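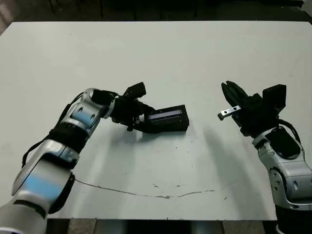

July, Friday, bench notes, started 7.40

Walk prep, continued from the last entry. Roksolana and Gwawr leave at the end of the month for the long loop, 492 miles on the current line, and everything they carry that we made or altered has to be off my bench before then. Writing this up as I go so that Lleucu can pick it up if I'm away next week.

Route first, as it drives the rest. Ishbel has redrawn the northern section to keep off the estate track, where the bridge is out. It adds a bit of climbing and takes them round the west side of the loch instead. The old line is still on the wall map in green. Please don't rub it out, I want to compare the two for water. The new line has one bad stretch, from the second bothy to the road, with nothing marked after the burn. Dwynwen walked it years ago in a wet spring and remembers plenty of water, but that is no help for a dry August.

Packs

Gwawr's pack is the older Humphreys one with the alloy stays. Took both stays out and put them against her back again. The left one had been bent too far in at the lumbar and was pushing the hip belt away from her on that side. Opened it out by hand over the edge of the vice jaws with a rag in between. Tried it with a full load in it and she walked to the post box and back twice. She says better. I can still see a slight lean, which may be her and not the pack.

The hip belt foam is tired. It comes back slowly when pressed and there is a hard ridge where the two layers have come apart. Options are to cut new foam or to swap the belt. I have enough of the firm foam left for one belt. Will cut it on Monday if the replacement hasn't come.

Roksolana's pack is newer and there's little to do. Resewed the haul loop, which was only held by the outer row. Box stitch with a cross, heavy thread, walking foot on, slow. The machine skipped on the thickest part until I changed to a bigger needle. Put the old needle in the bin and not back in the tin.

Shelter

They're sharing the Fliritis two-person tent. Pitched it in the yard at 9.15 in a bit of wind. Seams on the inner are fine. On the fly, the seam tape above the rear door is lifting for the length of my hand. Peeled back what would come without forcing it, cleaned with alcohol, let it dry, brushed on thinned sealant and left it pegged out. Dusting with talc tomorrow so it doesn't stick to itself in the bag.

Ran the hose on the untouched side while the sealed side was under the porch roof. Two drips at the tie-out at the foot end, from the stitching holes. Sealed those as well from the inside. Need to repeat the whole hose test when everything has cured, with the tent the right way round to the wind. I had it side on today and that isn't how anyone would pitch it.

Pegs: the set that came with it is too short for peat. Replaced the four corners with the long ones from the drawer. Weight goes up, and Roksolana objected, and then agreed.

Poles: one section has a hairline split at the ferrule. Swapped it for a section from the dead tent in the loft. It is the same diameter but a touch longer, so I cut it down with the pipe cutter and cleaned the end with a file. Fits. The repair sleeve goes in the peg bag with a wrap of tape on it.

Stove

Flemard stove, on the small pan with the lid on, sheltered side of the shed. Half a litre from the tap to a rolling boil, three runs, same canister throughout. I didn't write down the start temperature on the first run, so discard that one. The second and third agreed well enough. On the third I took the windshield off halfway through and it slowed badly. Lleucu wants to try it with the canister chilled, and she should, because August on top of anything up there can be colder than our yard in July.

The jet looked clean. The rubber ring on the valve did not look good, it had a flat spot. Replaced from the spares kit. Checked with soapy water, no bubbles. Two spare rings into the repair bag.

Water

The Pollatent filter was back-flushed last week by Dwynwen and left to dry on the shelf. Flow today was poor. Back-flushed again with warm water and left it in a bowl with a splash of vinegar over coffee. Flow after that was a lot better. I'd still send the new cartridge with them and keep this one for day trips.

On the dry stretch: I think they should carry an extra two litres each from the burn. Ishbel thinks one. The difference is a kilo per person for half a day, and they can pour it away at the top if they turn out not to want it. Leaving it for them to settle, but both soft bottles need packing either way.

Both soft bottles filled and hung upside down from the rail at 11. No damp on the paper underneath at 2. Caps are not interchangeable, so I've put a ring of blue tape on the one with the coarse thread and on its cap.

Boots

Gwawr is in her old pair and they've done plenty. Heel lining worn through on the right. Patched it with thin leather, edges skived down, contact cement, pressed overnight with the jar of bolts in the heel. She has worn it for an hour today and can feel the edge at the top. Skived it again. If it still rubs she should take the newer pair and we stop spending time on this.

Roksolana's laces swapped for new ones. Spare pair in the bag, which will do for both of them.

Weights

Scale checked with the brass weight first, reading true. Packs weighed without food or water. Gwawr's came out heavier than she'd told me, and the cause was a book and a second fleece. The book stays, apparently. The repair bag was silly the first time, I'd put in pliers and the big awl. Took both out. It now has needle and thread, tape, pole sleeve, the rings for the stove, a buckle for each belt, a few patches and a short bit of cord.

Food is Ishbel's job and I only need the volumes. She is sending boxes ahead to 10 pick-up points. That seems a lot to me, but the northern shops keep short hours and one of them has closed. The longest gap between boxes is 82 miles, over the part with the worst ground, so that is the load to pack for. Did a trial with rice bags standing in for food. It goes into both packs with the lids raised. Neither lid strap had enough length left to do up comfortably, so I'm adding a hand's width to each. Webbing cut, ends sealed, not yet sewn.

Navigation and charging

Paper maps are cut down and folded, in order, edges taped. Sheet for the loch had to be reprinted for Ishbel's change and the first print was at the wrong scale. Old print marked with a large X and in the scrap drawer. Please use it for scrap.

The battery pack took a full charge overnight. I ran the phone and the head torches from it in turn until it gave up, and will write the result on the card when I've repeated it. One head torch has a loose battery door. Elastic band for now, and I'll look for the other torch at home.

Afternoon

Gwawr and Roksolana came in at 2.30 and we went through the bags. Changes asked for:

Longer cord on the fly vents, so they can be reached from inside.
A loop on the shoulder strap for the map case, left side, both packs.
Something better than a bin liner inside Gwawr's pack.
Move the whistle. It catches on the chest strap.

Whistle and vent cords done while they were here. Loops are cut and waiting with the lid straps, so I can do all the sewing at one go.

They're going out tomorrow for a night with everything loaded, weather looks mixed. I asked them to note down where things rub and at what point in the day, and not to mend anything themselves unless they must. If the foot end of the tent drips again I'd like to know which side.

Still to do

Sew lid straps and map loops.
Talc on the seams, then hose test again.
Foam for Gwawr's belt if nothing arrives by Monday.
Chilled canister run (Lleucu).
Pack liner, try the heavier roll-top bag from the loft.
Second battery run.
Ring the hostel about the box, as they haven't answered Ishbel's letter.
Order more of the heavy thread, the cone is nearly finished.

Left at 5.10. Sealant tin is on the top shelf with the lid taped down. Tent is hanging in the drying room, door open, please leave it open.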